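Help wanted: Monday tidy-up person for the Lorico room

Hello! I'm Benedita, and I look after the Lorico room on the first floor at Tindall. I'm looking for someone cheerful and reasonably patient to come in once a week and help me put things back where they live. It's a small paid job (15 pounds an hour, paid at the end of each month) and it would suit a student, somebody newly retired, or anyone who secretly enjoys sorting out other people's cupboards.

The room gets used for all sorts - the home skills group, the cookery chats, the under-fives on a wet afternoon - and everything we own for it has to be unpacked and packed away again. By the end of the week it's in a right muddle. We did a proper list over the summer and got to 1442 bits and pieces, from tea towels to play food, and I'm fairly sure we missed a drawer.
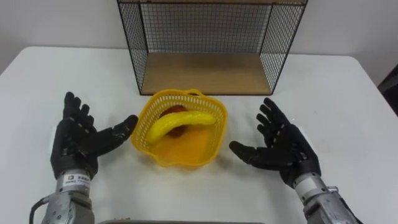 So what would you be doing? Mostly shelves and baskets. We have a lot of wire mesh shelf units with wooden boards, the kind you can stand on a table or a worktop, and they collect dust in the grid like you wouldn't believe. You'd empty each one, give the boards a wipe (damp cloth please, not soaking, the wood marks) and run the soft brush over the mesh. Then the baskets get tipped out, checked and filled again. Play fruit goes with play fruit, pegs go with pegs, and anything sticky goes in the sink with some washing-up liquid.

After that you'd set out one table for the Tuesday group, which means shelf unit at the back, basket in front of it, and plenty of clear space for people to work in. They practise putting shopping away, so the shelf starts off empty and the basket starts off with something in it. If you can get it looking more or less the same every week I'll be thrilled, as a few of our regulars get quite put out when it isn't!
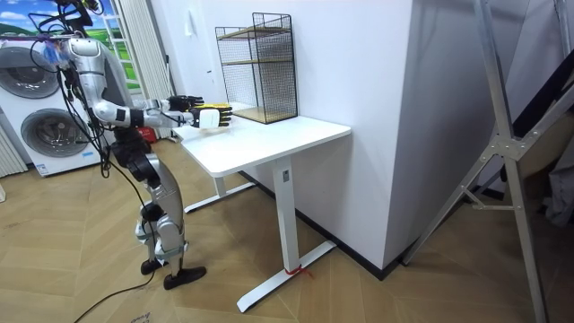 The tables go up and down, by the way, so you needn't spend the morning bent double. I have mine fairly high and Makis has his so low I don't know how he manages. Makis Spanos does the other half of the building and will show you where the key safe is, how the blinds work and which kettle to avoid. There's hardly any heavy lifting. The biggest crates are Flovex ones with wheels and they roll along nicely once you get them over the door strip.

Hours are 9.30 till 12.30 on a Monday, term time only. I can be a bit flexible about the start if you've got a school run or a bus that never turns up. Tea, coffee and biscuits are on us, and you can park round the back if you give me your number plate first. The number 49 bus stops at the end of Bitley Road, a couple of minutes' walk away.

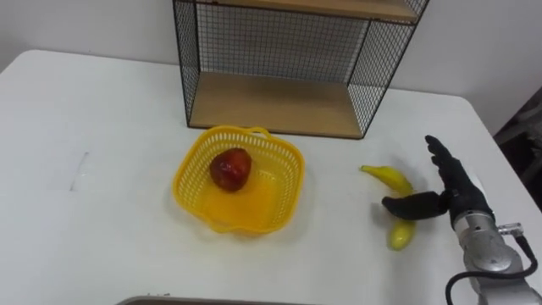

Shelf unit and basket on the table in the Lorico room

You don't need any experience. I'd like someone who can read my handwriting on the labels, who doesn't mind working alone for an hour or so while I'm on the phone, and who'll tell me when a basket has cracked and needs replacing (I do get attached to them). We'll need one reference, and there's a short form to fill in because of the children's sessions.

To apply, just drop a note through the Tindall office door marked for me, or ring the office and ask for extension 1114. Tell me a little about yourself and when you could start. I'm hoping to have somebody in place by September, and you're very welcome to come and have a nose round the room first. Mornings are best, as I'm usually in from nine.

Benedita Mendes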